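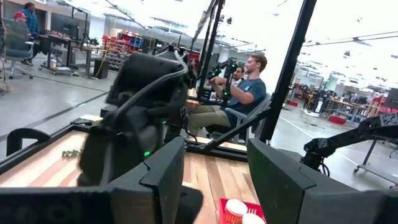
Progress Report to the Flestari Fund: The Helpline Desk, Period Ending in February

Dear all at Flestari,

Thank you, as ever, for your patience with us, and for the very kind note that came with the second payment. I read it out at our morning huddle and it went down better than the donuts did! I've tried to keep this report to the things you asked for in your letter, but you know me by now, so please forgive the odd detour.

Calls and callbacks

We handled 3425 calls during the period, from all of the towns on the Arthur side of the county as well as our usual callers closer to home. Most were about heating bills and payment plans, with a good many about water shutoff notices once the new rates came in. Mornings are still our busy time. The line opens at 8 a.m. and there's a queue almost right away, and then it goes quiet after lunch in a way that makes everyone think the phones are broken.

The callback option has been the biggest change. Callers can now leave a number and keep their place in line, and the older folks especially seem to like it (one lady told us she had finally been able to finish her crossword). We had some trouble in the first weeks with callbacks going out while people were at work, so we added a choice of morning or late afternoon. That took longer to set up in Zistden than we had been told it would, and I'd like to be upfront that it used up most of the hours we'd put aside for the phone menu. The menu is still the old one. It's too long, and we all know it.

Staffing and training

We brought on four new agents, which is the number in the grant plan. Two of them came to us from retail and had never worn a headset before, and they've been a joy. Each new person sits beside an experienced agent before taking calls alone, and we've stretched that time a little because the billing rules are such a tangle. It does mean the experienced agents take fewer calls while they're coaching, so waits crept up while the training was going on. We had expected that, but I'd plan for more of it another time.

I moved the coaching sessions from the end of the shift to the middle. People were worn out by the end, and so was I, and listening back to a hard call when you're dying to go home does no good at all. The sessions are shorter now and we talk about one call only.

The scheduling piece

You asked how we're getting on with the Takano scheduling tool. Fairly well, with some grumbling. Agents can swap shifts with each other without going through me, and that has saved a great many sticky notes. The forecast it gives us for the day after a holiday is still much too low – we were caught short after New Year's – so for now I fix those days by hand.

Money

Spending is in line with the budget except for headsets, where we went over, and travel, where we went under. I'd like to ask your permission to move the unspent travel money across to cover the difference. The ledger is attached to the email with this report.

What comes next

The phone menu is first on the list, and I've asked two of the agents to draft it, as they hear the complaints. After that we want to write proper notes for the calls we pass on to the county office, so people don't have to tell their whole story over again when they get there. I'd also love to have someone from Flestari come and sit in on a morning. There's always coffee on.

With warm thanks,

Zuweira Nutsugah
Helpline Manager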